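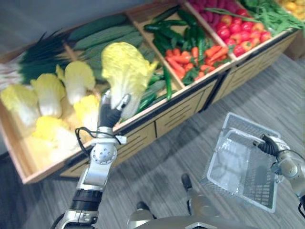
# Ondieki produce stand: notes on the pretend veg

Hi, I'm Esther Biwott and I look after the props in the Ondieki play shop. I wrote this README so the next person setting up the stand doesn't have to guess like I did in February!

## What goes where

Going along the wooden stand: napa cabbages first (green onions go in behind them), then cucumbers, then the long green chilies with the carrots in front, then tomatoes. The chilies are slippery and love to flop over the divider – I just push them back at closing time.

## Buying replacements

Nothing on the stand is edible, please tell visitors that. We order from Dornix, and the smallest box they'll sell us is 20 pieces of one kind, so talk to Barış Özkan before you order more tomatoes. We have so many tomatoes.

## Cleaning

Damp cloth, drop of dish soap, air dry overnight. The cucumbers need a soft toothbrush because dust gets into all those bumps (it takes forever, put some music on). Don't soak the cabbages – the ruffly tops hold water for days.

## Still to do

- price cards, Mwanahawa is drawing them
- find out if Wesero makes a decent eggplant

Last updated 2024-04-06

Contact: Esther Biwott, Ondieki props desk | © 2024 Ondieki | Back to top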